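Home Search this book Contents Glossary Next
3 comments 49 shares

Chapter 6
When the Bin Does Half the Job

Ask people at Nundholm what changed when the first robot arm came in, and they rarely start with the robot. They start with the bins! For years, parts arrived in a heap and a person sorted them by hand, feeling for the right one while chatting to a neighbor. Hands are wonderful at this. An arm has to find one block among several lying at odd angles, choose where to grip it, and reach in past the metal walls without bumping them.

Refilwe Ngubane had sorted parts on the early shift since December. Now she teaches picks, checks the grip, and decides when a part is lying too close to a wall to try. Her job got harder and, she says, a lot more fun.

In this chapter we follow her through a run of 448 picks, and we look closely at the skills she kept, the ones she lost, and the ones she had to invent.

Search chapters Go
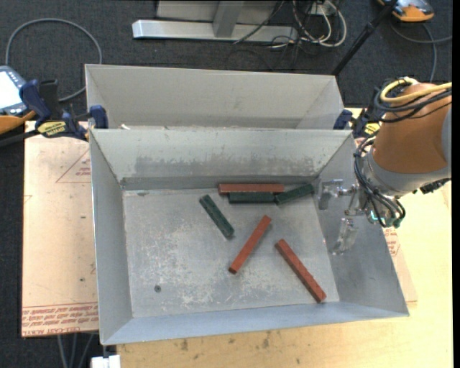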